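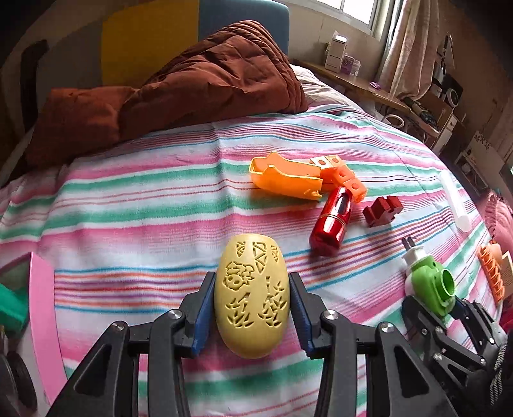 I've wanted to write about the squeeze problem ever since I dropped a jar of pickles in front of my mother-in-law, and last January I finally met people who think about it all day long. The squeeze problem goes like this: how hard do you hold a thing you've never held before? You and I solve it before breakfast without noticing. A robot has to get the answer from somewhere, and at Pluston, a small robotics lab over a bike shop in Skosau, they get it from people walking around ordinary homes with a pair of hand-held grippers, picking stuff up. Take the pale yellow egg with the little triangles and leaves carved into it. It's pinched between two ridged blue pads, a bit above a striped bedspread, and to a machine every bit of that is awkward. The sides curve away. The surface is full of grooves, so the pads may meet a ridge or a dip depending on where they land. And there's a whole crowd of other things on the bed to tell it apart from.

The project is called Prarkia (I asked what it stands for and got a shrug and a cookie). Chun-hung Chiang runs it. He's a quick talker who draws on whatever is closest, and by the end of my first afternoon I had a very nice sketch of a finger pad on the back of my parking receipt.

His idea is easy to say. Most of the recordings used to teach robots by example show them how a grab should look when it goes well. The hand goes out, the fingers close, up it comes. Prarkia asks people to do one more thing, which is to change their mind. You take hold of something, you lift it an inch or so, and if the grip feels wrong you put it back and take hold again somewhere better. In the old way of working, a recording like that went in the trash. Chiang keeps it, and he's a little bit obsessed with it!

"The second grab is the one where you learned something," he told me. "Why would I throw that out?"

So they call these regrasps, and the team has 1781 of them now, each marked by hand at the moment when the person let go and started over. I watched one of the students do the marking for a while. You scrub back and forth through a video of somebody's kitchen drawer until you find the instant when the fingers start to open, you hit a key, and you go on to the next one. She had a podcast on in one ear. I lasted four clips before I needed coffee.

I also got to try the grippers, and I'd like to report that I was a natural. I was not. They're lighter than I expected, and closing the jaws feels like using salad tongs, so you get cocky. Then you try something round. My first few goes at a plum sent it skating over the edge of the table and under a radiator, and each time I heard Chiang behind me saying "good, good, keep that one," which is a strange kind of encouragement. By the time my hands had settled down I was doing what everybody does, apparently: going in a little lower than felt natural and making sure both pads touched at the same time. 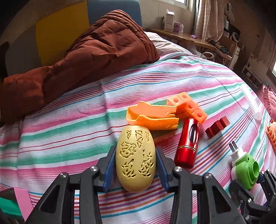

Both pads at the same time is a big deal, by the way. If one side gets there first it shoves the thing sideways, and whatever you had lined up isn't lined up anymore. With a cardboard box that hardly matters, it just scoots over. With anything egg-shaped it can tip or roll, and now you're chasing it. People fix this without thinking, with a tiny slide of the wrist, and that tiny slide is what the lab is hoping to pass along. They never wrote a rule for it. They just have a lot of footage of people doing it.

Now for the part where the robot has a turn. The lab has a test room they call the Kadlec (there's an old piano company sign still screwed to the door) with two arms bolted to a table and a shelf of objects the system hasn't been trained on. For each trial the arm gets one object and up to 200 seconds, and it can let go and try again as often as it likes in that time. Chiang's group ran the same test with two versions of the software. One had learned from clean grabs only. The other had learned from the clean grabs plus the regrasps, and it got the object off the table and into a bin in 70 percent of its trials.

That might not sound like much to brag about, and I said so, probably too loudly. But the clean-grabs version had a habit I found almost painful to watch. It would close on a thing badly, lift, lose it, go back, and close on it badly in exactly the same place. Over and over! I saw it do this to a rubber duck until the clock ran out. The regrasp version missed plenty too, but when it missed it would come back a bit lower, or turned a little, and I caught myself leaning forward in my chair like it was the ninth inning.

There are things it can't do. Anything floppy is hopeless, and Chiang laughed when I asked about socks. Clear plastic gives it trouble, as does anything lying flat against a similar color. And it has no real sense of when to quit. Of the 50-odd objects I'd have guessed were on that shelf (I was told later I'm bad at guessing), 11 defeated it every single time, and it attacked the last of them with the same good cheer as the first.

I asked whether it matters where the recordings come from, since a lab table would be so much tidier. Chiang's answer was that tidy is the trouble. A bed with wrinkles in the sheet isn't level. There's daylight coming in from one side and shadow on the other. Things lie at whatever angle they landed. If the software only ever sees a plain gray table, it gets very good at plain gray tables, and he doesn't know a single person who lives on one.

The next round will add a second hand to the tests, with one arm steadying an object while the other changes its grip, and the students are already arguing over how to mark those clips when both hands let go close together. I've been invited back for it. I've also been asked to bring my own plums.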